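Portes ouvertes chez Hikivora, atelier d'Ostholm

Mardi 4 mai 2021

J'ai pris le car du matin pour visiter l'atelier que Hikivora ouvre au public une fois par an. L'entreprise dessine du petit mobilier de rangement et des tables. La visite était limitée à 21 personnes, inscription obligatoire, et le parking se trouve de l'autre côté de la route.

On commence par le bois. Le plateau de table de la gamme Dultivar se touche à main nue, sans vitrine ni cordon. Le ton est clair, crème, avec un veinage fin et long. L'aspect reste mat, ce que je préfère aux vernis brillants.
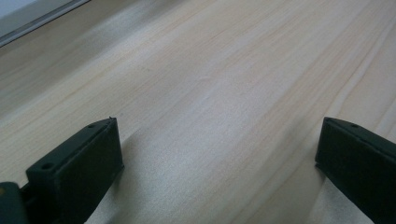 Le veinage du plateau, vu de près.

La suite se passe dans une salle à moquette grise, avec rideaux sombres et chaise pliante noire. Une table aux coins arrondis y porte une étagère en fil métallique blanc, à deux niveaux, ouverte devant. Les côtés et le dos montent plus haut que la tablette supérieure, ce qui retient les objets. Le modèle est au catalogue sous la référence 317.

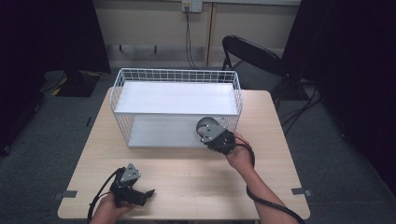 Kornél Major trouve le niveau du bas trop difficile à nettoyer et préférerait une tablette amovible. Il a chez lui une étagère Barbieri du même genre, qu'il doit vider entièrement à chaque fois.

La remarque a été notée par notre guide, sans promesse. On nous a ensuite parlé de l'entretien du plateau : chiffon doux, pas d'éponge abrasive, un dessous-de-plat pour les casseroles. 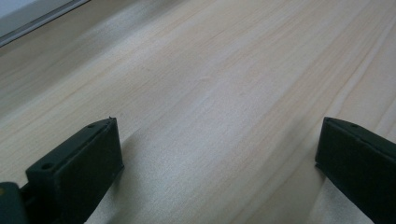 Pour les taches grasses, le guide conseille de la terre de Sommières, laissée une nuit puis brossée. Les commandes passées pendant la visite seront livrées en juin. Entrée gratuite, café à la sortie.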